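March, workshop notebook, glaze bench

Dalibor asked me to write up the celadon trials before I forget which bucket was which, so I'm doing it with a cup of tea going cold beside me. Fair warning, my handwriting on the test tiles is worse than my typing!

So, the Wostberg feldspar. We finally ran out of the old bag and opened the new one, and I'd swear it's a different animal. Same recipe, same sieve, same kiln shelf (bottom left, where everything comes out a bit cool) and the tiles have gone from that lovely sea-glass green to something closer to dishwater. I mixed 816 grams dry for the first batch, which was greedy of me, and now there's a whole bucket of dishwater to use up. Dalibor reckons it'd look fine over a dark slip. I'm not convinced but I'll dip a few mugs and see.

Second batch I kept tiny and let it sit overnight before sieving. Better colour straight away, though there's pinholing on the rims where it went on thick. I've labelled those tiles Z for Zivorden, after the clay body, and the other lot R for Rolland. Please don't swap the trays round, whoever it was last time. The Rolland tiles are the speckly ones and they bite if you run a thumb along the edge.

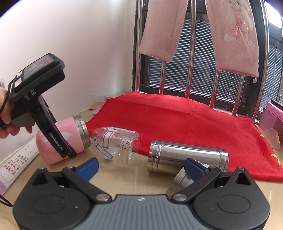
The light tan tabletop, plenty on it.

Back to the pinholes. I've got two theories. One is that the bisque is going too fast through the early stretch and the clay's still gassing off when the glaze melts. The other is that I'm just slapping it on too thick, which Dalibor voted for rather quickly, thanks mate. Easy enough to check: same tiles, thinner dip, and a soak of 13 minutes at the top. If the holes close over, fine, and if they don't I'll slow down the bisque and grumble about the power bill.

Also, the Skola cones are nearly gone. I used the last decent set on the bottom shelf and they'd slumped right over, so that corner might not be as cool as I've been telling everyone. Could be the draught from the spy hole. Could be that I put them in crooked. I'll do it properly next firing, one set on each shelf, and leave the kiln log out where people can read it.
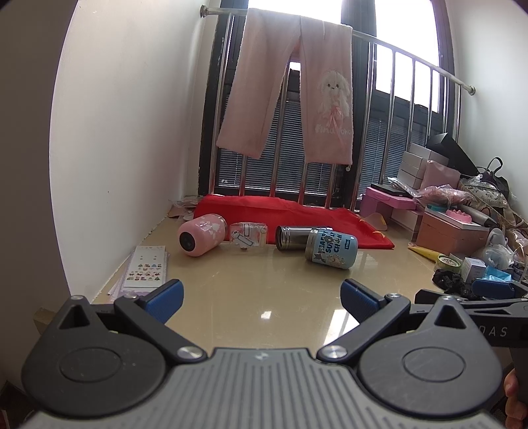

Pink tumbler on its side on the beige tiles, small clear block next to it.

Dip test at 3 pm, so I'll add the weights underneath when I've got them. The dishwater bucket needs a lid that fits, the current one pops up on one side and there's a skin forming. Stir it before you use it, and scrape the bottom too, the heavy stuff sinks like a brick.

Still to do: order cones, wash the 80 mesh sieve (my turn, I know), and ask Wostberg whether they've changed quarries.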